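Bensaid Household Chores Project
Progress report to the Loltdale Fund
October 8, 2020
Prepared by Salma Lamrani

1. Work since August

The grant asks whether a machine can yet do small bathroom chores to a standard a householder would accept. We have started with the soap and its dish. People work the hand-held grippers themselves, and the recordings are used to train the arm at Gomdale. Dae-han Bae has now checked 2371 recordings and passed them for training.
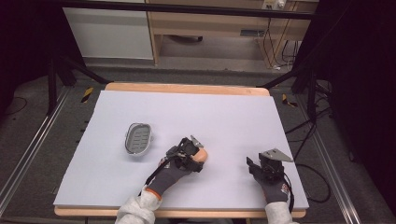
Soap held in the left gripper, with the dish on the board.

The arm placed the bar in the dish in 11 of 30 trials. Most failures came at the pick-up, where the bar slid or turned as the fingers closed. Placing was more reliable once the grip was square. A person still does the job faster, and we would not put the arm in a home at this stage.

Afia Yakubu is comparing finger pads. Both fingers end in textured black pads, and dust on them may be affecting grip. We now wipe them between sessions and will report whether it helps.

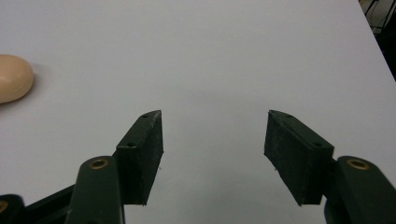 2. Next period

Repeat the trials with a worn bar and a second dish.
Olga Cardoso to agree dates for the visit to Prorkdale.
No change to the budget is requested.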